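猫のおもちゃは、もっと壊れていい

うちの猫ノラーが、羽根のついた棒を三分で丸裸にしました。もう見事としか言いようがない! 前足で押さえて、根元を奥歯で噛んで、首をぐいっとひねる。床じゅうに羽根が散って、本人は得意満面です。

こういう話をすると「もったいない」「丈夫なのを買えば」と必ず言われます。でもわたしは、猫のおもちゃは壊れてこそだと思っているのです。狩りには終わりがいります。追いかけて、捕まえて、仕留めて、ばらす。最後の「ばらす」を取り上げられた猫は、どこか納得のいかない顔で棚の上に引きあげていきます(ノラーの場合、そのあとカーテンに八つ当たりします)。

三月に、噛んでも破れないと評判のゾルコフのボールを4000円で買いました。作りは立派です。ノラーは二回転がして、それきりでした。ところが同じ日に丸めてやった包装紙には大興奮で、夜中まで廊下を走りまわっていたんですよ。紙は裂けるし、音もするし、形も変わる。あの手ごたえには勝てません。 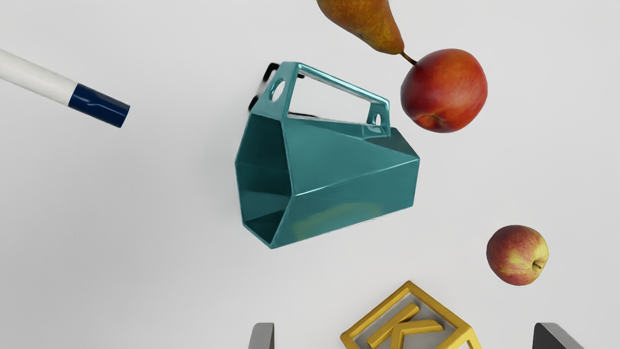 その話をブログに書いたら、フリンコムさんからコメントが届きました。うちの子は裂いた紙をそのまま飲みこむので、壊れるおもちゃは怖くて出せません、羽根の芯を吐いたこともあります、とのこと。

これは本当に大事な指摘です。壊れていいおもちゃと、放っておいていいおもちゃは違います。わたしも紐と鈴のついたものは、遊び終わったら必ず引き出しにしまいますし、羽根が抜けはじめたら目を離しません。飲みこむ癖のある子なら、中身をばらす楽しみは食べられるもので味わってもらう手があります。小さな紙箱にカリカリを入れてふたをするだけで、ノラーは80秒かけて角からこじ開けます。箱ごと食べようとする子には向かないので、そこは飼い主さんの見立てしだいです。

それから、遊び相手としての人間をもっと信用していいと思うのです! 高い電動のねずみより、ソファの陰からちらっと出てくる棒の先のほうが、猫の目はずっと丸くなります。お尻をふりふりして、耳が前を向いて、来るぞ来るぞ、来た! あの瞬間のために、わたしは233円の猫じゃらしを何本でも買い足します。今は五本目で、先はもう半分ありません。

動かし方にもこつがあります。顔に向かって突き出すと、たいていの猫は引いてしまいます。獲物は猫から逃げるものですから、遠ざけて、止めて、物陰に半分隠す。止めている時間が長いほどノラーは燃えます。そして最後はちゃんと捕まえさせて、好きなだけ噛ませてやってください。
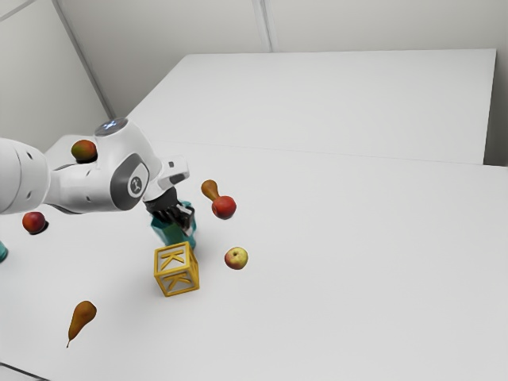
ぼろぼろになったあとのこと

裸になった棒は、すぐには捨てません。先に新しい布を結んで、もう一度だけ出番をつくります。古い匂いが残っているせいか、ノラーは新品よりこちらに早く飛びつきます。結び目がゆるんできたら、そこでおしまい。ごみ箱に入れるところを見られると、しばらくふたの前に座りこまれるので、寝ているあいだにこっそりやっています。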